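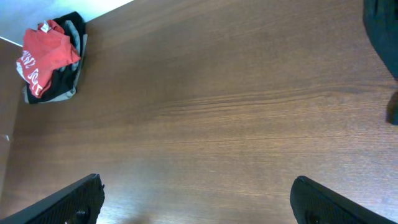
Does the Unholm folding table stand up to daily use? Mostly, though the catch on one leg needs a firm shove.

I bought mine in December to sort the washing on, and it hasn't wobbled once – my old Drokham was hopeless!

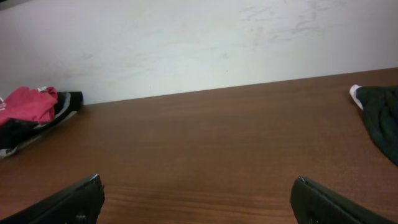

Brown wood against a pale wall

It took me 20 minutes to put together, and the instructions are tiny, so have your glasses handy.

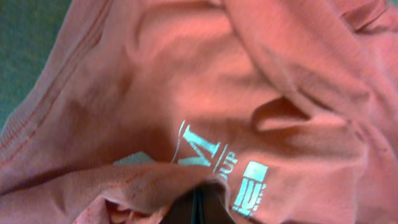 I'd have liked a spare bolt or two in the bag as well, but I'd still buy it again.

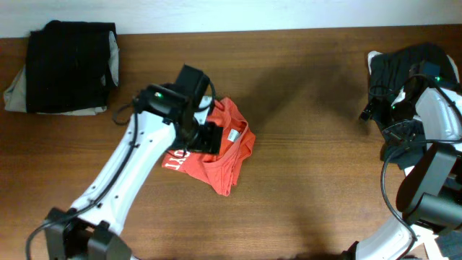

Red top, dark pile, plenty of grain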